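The Long Way Back to the Start Line

By Nurhan Eren

Nov 25, 2021

The hill climb at Jusau starts outside a closed filling station and ends at a gravel parking lot with a view of the reservoir. In between are nine corners, two of them hairpins, and a stretch of patched asphalt that drivers call the Ladder. The event was first run in 2001. It missed last year entirely, and for most of this year it looked as if it would miss another.

It will now go ahead in December, with a shorter entry list and a different format. Drivers have been getting their cars and their kit ready in garages and spare rooms all over the valley.
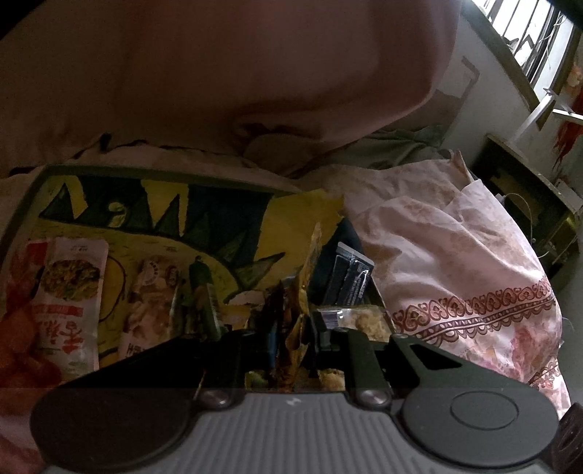
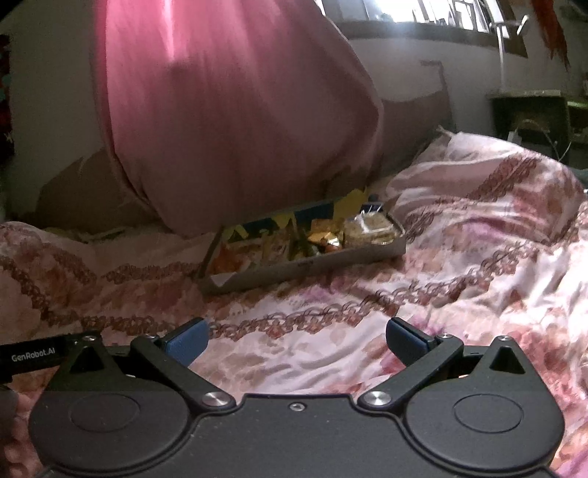
A course that had to be earned

Remzi Kahraman has been clerk of the course at Jusau for 10 years. He drove it before that, in a small front-wheel-drive hatchback that he still owns and no longer races. His job is to get the road closed, get it inspected, and get it open again before the evening traffic comes through from the dam.

The road belongs to the district. Getting permission to close it used to be a matter of one letter and one meeting. This time it took four meetings. The district wanted a limit on the number of people in the paddock, a separate route for the ambulance, and new barriers at the second hairpin, where the old ones had rusted at the base.

"The barriers were fair," Kahraman says. "We should have done those in any case. The ambulance route was harder."

The only other way up the hill is a farm track that joins the course above the Ladder. It was too rough for an ambulance in wet weather. The club paid to have it graded in the spring, and then a storm washed out the lower part and it had to be done again. The second grading included a drain. It has held so far.

The entry limit is 200, counting drivers, crew and officials. In a normal year there would be more people than that in the paddock by breakfast. Spectators will be allowed at two points, both reached on foot from the village side, and the field below the first hairpin will be closed.

What changes for the drivers

The old format was two practice runs and three timed runs, with the best two added together. The new format is one practice run and two timed runs, with both counting. A driver who spins on the first timed run has no way to drop it.

Opinion in the paddock is split on this. Hrvoje Živković, who won the open class the last time the event was held, thinks it will make people drive more slowly than they should. He used to treat the first timed run as a chance to find out how late he could brake into the lower hairpin. If it went wrong, there were two more.

"Now I have to bring the car home twice," he says. "I will probably leave a second on the road each time. So will everyone else, so maybe it makes no difference."

Živković drives a single-seater with a motorcycle engine. He has rebuilt the rear suspension since the last event and has tested it only on an airfield, which is flat. The Ladder is the part that worries him. The patches there sit higher than the surface around them, and a stiff car skips from one to the next. He has two sets of springs and will choose after practice.

Orathai Thongsuk likes the new format. She runs in the class for standard road cars, where the gaps are small, and she has lost it twice to drivers who had one poor run and two good ones. She has always been steady. Her times at the last event were within half a second of each other.

She has not changed much on her car. It has new brake pads, fresh fluid, and a passenger seat that she takes out the night before and puts back the day after. She uses the car to get to work. Tires are her one real expense, and she buys them in time to put some miles on them before the event.

"People ask me what I did during the break," she says. "I drove to work."

Waiting your turn

Runs will be released one at a time, as they always have been, but cars will no longer line up on the road below the start. Each driver gets a slot and stays in the paddock until called. Recep Uçar, the chief marshal, came up with the system after watching the line stretch back past the junction at the last event.

Slots are grouped in batches of 20. When the last car in a batch has finished, the whole batch drives back down together behind a course car, and the next batch moves up. Uçar expects each batch to take under an hour if there are no stoppages. Oil on the road is the usual cause of delay, and at this time of year leaves are nearly as bad. There will be a sweeper truck parked at the top.

Marshals will work in fixed pairs and stay at one post all day. They used to swap at lunch, which gave the people at the quiet posts a turn at the hairpins. Uçar has had some complaints about that. He has promised to rotate the posts from one event to the next and has written the list out in advance so that it can be checked.

Food will be handled differently too. Grillside, the café in the village, normally sets up a trailer beside the scales. This year it will take orders the evening before and deliver to each paddock bay. Drivers who want to bring their own lunch may do so.

The road itself

Regulars will notice a few things on the way up. The wall on the outside of corner three has been rebuilt and painted white. The trees at corner six have been cut back, so the exit can be seen earlier. At the top, the finish line has been moved a short distance down the hill to give faster cars more room to stop before the gravel.

That last change means the old course record can no longer be beaten or matched. The club will keep it on the books and start a new one. Živković, who missed the old record by a tenth of a second, has asked whether the timing crew could leave a second beam at the former line. Kahraman has said no.

Scrutineering opens the afternoon before the event in the yard behind the filling station. Drivers should bring their license, helmet, overalls and gloves, and the signed entry form. Helmets will be checked against the current list of approved labels, and several older labels have come off it since the event was last run. Entries close when the list is full. At the time of writing there were still places in the standard and historic classes.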